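Chapter 9
Who Does the Laundry?

I own a washing machine, and I still spend a good chunk of every Sunday doing laundry. It took me an embarrassingly long time to notice how odd that is. The machine washes. I do the rest – the gathering, the sorting, the loading, the checking of pockets, the folding, the carrying back upstairs.

In Chapter 8 we spent time at the Stokov plant, where a fixed arm moves 499 identical housings a shift and has no trouble at all with it. The parts arrive the same way up, in the same spot, and they're stiff. Now swap in a wet bath towel. It has no fixed shape, it hides its own corners, and it clings to whatever is next to it!

I asked my class last October to write down every step in doing one load, from bedroom floor to drawer. The longest list had 184 entries. The shortest had 15, and I'd argue the shortest was the one most people carry around in their heads when they say that surely a robot could do this by now.

So can it? My short answer is "parts of it, slowly, with help." The long answer is this chapter. Keep the loading step in mind as you read, as we'll come back to it in Section 9.3.
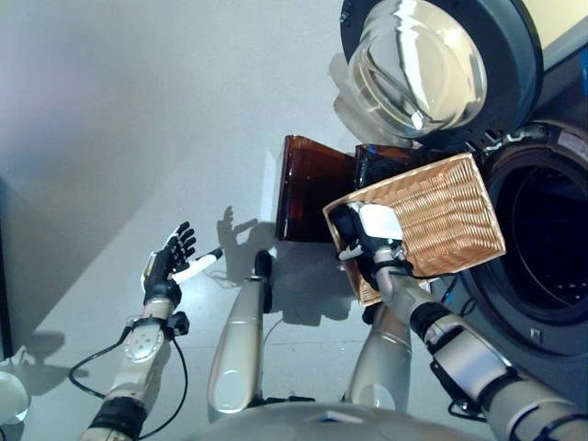
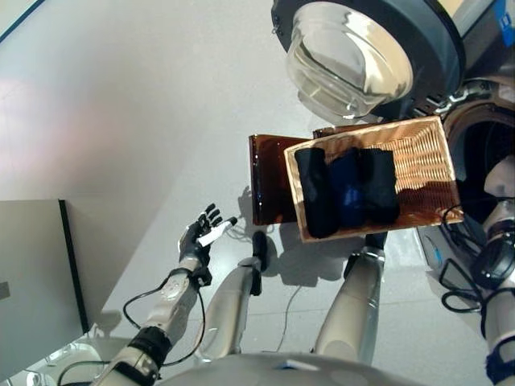
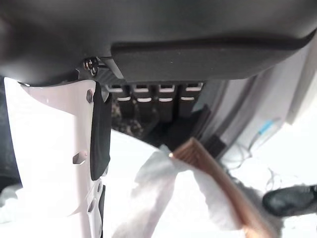

Loading is a good place to start because it looks so easy. You bring the clothes to the door and in they go. But a person doing it is solving a small pile of problems at once: where the opening is, how far to lean, which hand holds and which hand reaches. Take the wicker basket in the first two pictures. It's tilted by the open door, and in the second one there are three folded dark garments in it. Dark clothes, dark drum – try telling where one black bundle ends and the next begins, and you'll see why Section 9.1 is about vision and leaves hands for later.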